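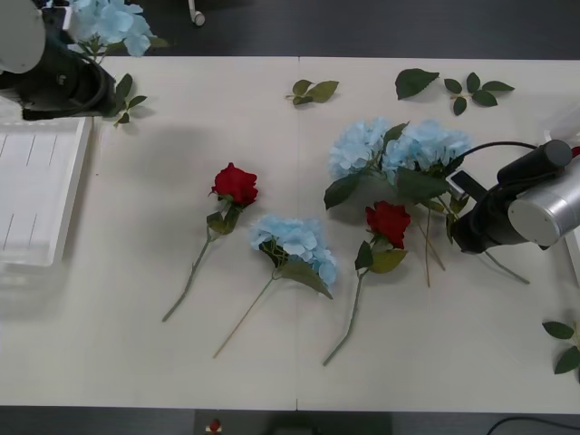
*Flowers and leaves on the white table*

**Thread: Artificial flowers on family graves - yes or no?**

**kokstead_garden** - October 6, 2018

Good evening to all. English is my third language, so please be patient with me. Our parish in Cullow wants to forbid artificial flowers in the cemetery from next July. My parents lie there and I live 786 kilometres away. I can visit 2 times in a year. Fresh flowers are finished after one week, and then the grave looks forgotten. I would like to bring blue hydrangeas of fabric, because my mother grew this plant beside her door. Is it really so bad?

**mossandstone**

Yes, I'm afraid it is. I cut the grass at ours. The wind takes the things everywhere and the mower chews them up. Plant heather and be done with it.

**kokstead_garden**

I understand about the mower. But heather also needs water in the first summer, and I have no neighbour there whom I can ask. A stem can be fixed with wire inside the vase - then the wind does not take it so easily.
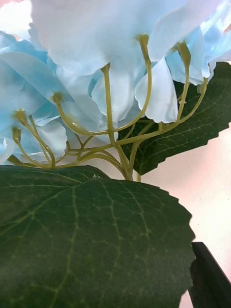

Crescencio Bautista wrote that the sun is a worse enemy than the wind, and that his blue ones from Varela had gone grey before the second winter.

**kokstead_garden**

Thank you, this is useful. Did you keep them in full sun? Our place is under a lime tree.

**sesik_anna**

Full shade here and mine lasted longer, but they went green with algae. I wash them in the sink with a little soap. @mossandstone not everybody can garden, you know.

**mossandstone**

Fair enough, but someone still has to pick the petals out of the hedge.

**kokstead_garden**

I will write to the parish and ask if they allow them in winter only.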